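Prilluncombe village board > Parking outside the bakery

sprice
So the bakery gets 2 bays and the rest of us get a cone. I have lived here long enough to resent this properly.
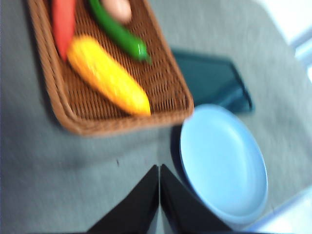

I asked for a bay in December and got a leaflet.

jadg
The bays are for loading – try carrying flour up that hill.

sprice
For 50 minutes? It's flour, Jad, not a piano.
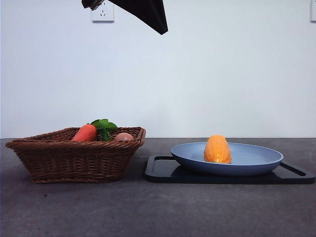
Mireille Zoubi
It's 60 minutes, and you parked there yourself last week.

sprice
I was buying a bun. Trade is trade.

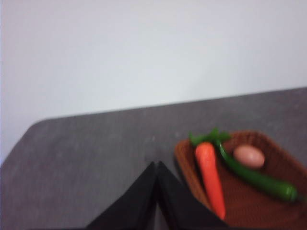 Anyway, I've written to the council again. The cone stays.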